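Finish for a birch tabletop: hardwax oil or water-based poly?

Woodworking > Finishing
5 replies

kwiat_s
Top is edge-glued birch, 34 inches deep, sanded to 180. It will be a work table in a room with a south window. I want to keep the color light. Local shop carries Pluso hardwax oil and Brurstead water-based satin. Which one yellows less? I have 20 days before I need the table.
Stanisława Kwiatkowski

gluecreep
Water-based. Oil will amber birch on day one, and the window will do the rest. Three coats of the Brurstead, 320 grit between coats, and leave it a week before you put weight on it.

tenon49
Disagree. The ambering people complain about is linseed. Some hardwax oils come with a little white pigment that offsets it, so read the can. The bigger point is repair. A scratch in poly means sanding the whole top. A scratch in oil means a rag and ten minutes.

gluecreep
Repair is easier, granted. But you will be doing it a lot more. I had an oiled bench and every mug left a ring. Birch is also blotchy under oil unless you go finer than 180.

prisach_mill
Two separate questions here. Color: water-based wins, no contest. Wear: depends on film thickness, and three brushed coats of a satin product is not much film. If you go that route, do the first two coats in gloss and the last in satin. The flatting agent clouds the film when you stack it.

Also finish the underside. Same number of coats, same day if you can. A 34 inch panel sealed on one face will cup. Seen it happen in March when the heating goes off.

kwiat_s
Thanks. Went to 220 on an offcut and tried both. The oil is clearly darker, even the pigmented one, so I am going with water-based, gloss then satin. Cieślak foam brush left bubbles - switched to a synthetic bristle and they stopped. Underside gets the same schedule. The tone I am after is a warm light orange-brown, as in the render attached.

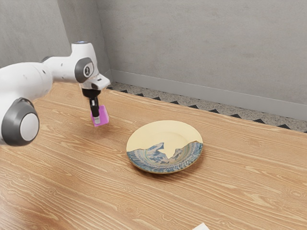 Remaining question is the edges. The end grain drank the first coat on the offcut and still feels rough after the second. I can sand it to 320 before coating or put a thinned coat on first. Leaning toward the thinned coat, but I would like to hear from anyone who has done both on birch.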